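Notebook, Kirkby finishing shop
Wednesday, 8:40 a.m.

Adhesive trial on the Gerport labels continued. Batch 458 was applied to polypropylene lids at 11 psi and left under weight overnight. Corner lift was recorded on the textured lids only. The Moltel primer remains on order.
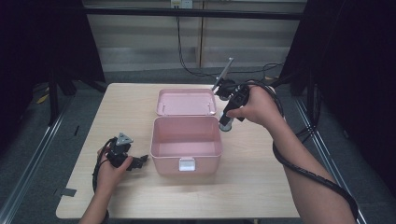 Smooth lids are to be retested after 29 hours at room temperature, with the same roller and operator settings. Peel readings should be entered in grams; the last sheet mixed units, and the 700 entry cannot be used. Eglītis stock is reserved for the April run.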